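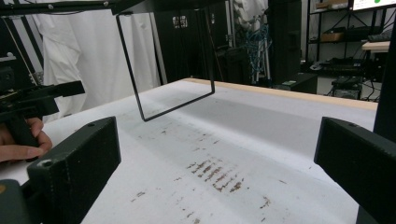

A white tabletop with a light wooden edge and brown marks on its surface

Relden chooses Zerkix for the radio network in the Koltley valley

The regional operator Relden has signed a contract with the equipment maker Zerkix for a fixed radio network in the Koltley valley, where most homes still depend on old copper telephone lines. The new service will be sold under the name Tanguy and should open to the first customers in August, the two companies announced on Wednesday.

Under the contract, Zerkix will deliver the base stations, the small antennas which are fixed on the outside wall of the house, and the software that divides the capacity between the users. Relden keeps the responsibility for the masts, the customer service and the connection to its own fibre network, which at present stops at the lower end of the valley. The value of the contract was not published.

The first phase covers 519 addresses in the upper villages and on the farms between them. Relden says that it has chosen this part of the valley first because the copper lines there are the longest, and the speed at the end of them is often too low for a video call. Some of these lines hang on poles along the forest road and are damaged nearly every winter by snow and falling branches. In the second phase, for which no date was given, the number of addresses will rise to some 1,000.

"We have looked at fibre for the upper valley several times, and each time we came to the same result," said Jérémie Fleury, who leads the access network projects at Relden. "The ground is rock, the houses are far from each other, and for many of them we would have to dig a very long way for one single customer. With radio we can begin this year. I do not say that there will never be fibre, but people should not have to wait for it."

The Tanguy service will be offered in two versions. The basic one costs 29 euros per month and is meant for households which mainly read, write and watch television over the internet. The price of the faster version, intended for home offices and small businesses, will be announced shortly before the opening. In both cases there is no monthly limit on the amount of data, although Relden reserves the right to slow down very heavy users in the evening hours. The installation of the antenna is included if the customer signs for at least one year.

The telephone number can be kept. For this the customer receives a small adapter, to which the existing telephone is connected. Relden points out that, unlike the copper line, the adapter needs electricity from the socket and will not work during a power cut. For customers with an emergency call button or an alarm system the company will provide a battery, and it asks these customers to mention the device when they make the order. A lift telephone or an older fax machine must be tested separately.

Technically, the network uses two new masts and one which exists already, on the roof of the former dairy. The two new masts have received their building permission, and the foundation work for the first one is finished. The masts are connected with each other by radio links, in such a way that each of them can be reached by two different routes. If one link fails, for example during a storm, the traffic is moved to the other one. Relden admits that the speed can be lower in such a case - mostly in the evening, when many people are online at the same moment.

Zerkix has until now sold its equipment mainly to operators of industrial sites and harbours, and the valley is one of its first projects for private households. The company says that the antennas were changed for this purpose. They are smaller than the industrial model, they can be painted in the colour of the wall, and they can be adjusted by a technician without a second person on the ground. Zerkix will also train the technicians of Relden, and for the first year it will keep an engineer in the region.

Before an order is confirmed, a technician visits the house and measures the signal. According to Relden, a visit of this kind takes 30 minutes on average and is free of charge, also when the result is negative. The company expects that a few houses directly below the cliff on the eastern side cannot be reached from any of the three masts. For these addresses it is studying a satellite connection at the same monthly price, but a partner has not been chosen yet.

The copper lines will not be switched off immediately. Relden intends to operate them in parallel until the second phase is completed, and it has promised to inform every customer in writing well before the end of the old service. Customers who do nothing will keep their present contract and their present price during this time.

Residents of the upper villages can already register their interest by telephone or at the Relden shop. The registration is not binding. An information evening will be held in the school hall at the beginning of the summer, where a sample antenna will be shown and questions can be put to the technicians of both companies.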